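Print this page | E-mail to a friend

Trikden Wool Dryer Balls, Set of Six

If you've been buying dryer sheets by the box for as long as we had, you probably never gave them much thought. You toss one in, the towels come out smelling like a meadow that doesn't exist, and a used sheet turns up three days later inside a pant leg. We started making dryer balls in our little shop in Rudmont mostly to please ourselves, and then our neighbors wanted a set, and then their sisters did, and now they're the thing we sell more of than anything else!

Each ball is 100 percent wool, all the way to the middle. We mention it because plenty of dryer balls on the market have a core of something else with a thin coat of wool wound over the top. Ours begin as a small tight knot of yarn, get wrapped in layers of loose fleece, and then go through hot water again and again until the whole thing shrinks down firm. They come out a little larger than a tennis ball, and no two are quite the same shape (a few are downright potato-like, and those dry clothes just as well as the round ones).

Choosing your color

You can have them in Natural Cream, Oatmeal, or Kunport Gray, which is named for the foggy stretch of coast where our favorite flock grazes. The cream and oatmeal are the undyed colors of the sheep. The gray is a blend of light and dark fleeces, so it varies from batch to batch, and we think that's part of its charm. If you wash a lot of dark clothes, go with the gray. A new ball can shed a bit of fuzz during its first few loads, and pale fuzz on a black sweater is no fun at all.
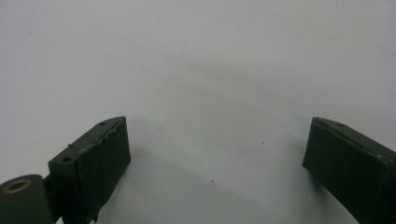
How to use them

For a small load, three balls are plenty. For a big load of towels or bedding, use all six. Put them in with the wet clothes, set the dryer as you usually would, and check a little early the first few times, as you may find you can knock some minutes off the cycle. In our own laundry room a full load of towels is done in about 30 minutes, but dryers are as different as the people who own them, so please treat that as our towels and our dryer and nothing more.

The balls work by tumbling between the layers of cloth and keeping them from wadding up into one big damp lump. Fitted sheets are still fitted sheets, I'm afraid, and they will swallow a pillowcase whole no matter what you put in with them. Stopping the dryer halfway and giving everything a good shake helps a lot.

If you miss having a scent, put 2 drops of essential oil on each ball and let them sit until the oil has soaked in completely before you use them. Please don't be tempted to pour it on. We like lavender for sheets and plain old lemon for dish towels.

Looking after them

When the load is done, take the balls out and let them air in a basket or a bowl. If they get fuzzy, trim them with scissors or a sweater shaver. If they pick up lint, roll them between your hands over the trash can. Twice a year or so, wash them in hot water inside a tied stocking and dry them on high, and they'll tighten right up again. Keep them away from dogs, who tend to have their own ideas about round woolly things.

The bag

Every set comes in a drawstring cotton bag, sewn from the ends of rolls left over from our Tai apron line, so the pattern is whatever we have on the table that week. If you have your heart set on stripes, leave us a note with your order and we'll do our best.

Ordering

Sets are packed on weekdays and usually leave us within 2 working days. Gift wrapping is free, just ask. If you aren't happy with them, send them back, used or not, and we'll return your money.

Contact us | Copyright Trikden, Rudmont. All rights reserved. | Back to top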